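Film That Holds Its Edge

Polyethylene film is sold by thickness, but thickness alone is a poor guide to how a sheet behaves in use. Two films of the same gauge can differ widely in tear strength, depending on the resin blend and how fast the bubble was drawn during blowing.

Blown film leaves the die as a tube, is inflated with air, and cools as it rises. Stretching in both directions lines up the polymer chains. When the pull is stronger along the machine direction, the finished sheet splits easily lengthwise and resists tearing across.

The Flarell plant in Priltdale runs its lines with this in mind. Between January and October it tested 1463 samples from 205 rolls, and rejected 253 samples for uneven tear values. Most of the rejected material came from the outer edges of the web, where cooling air is hardest to control.

Clarity is a separate matter. Haze comes from crystals in the resin and from roughness at the surface.

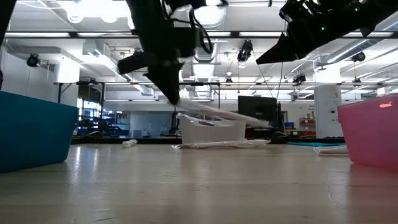

Slower cooling lets larger crystals form, which scatter more light and give the sheet a milky look. Faster cooling gives a clearer film, though often a less stiff one. Buyers who need both usually pay for a layered product.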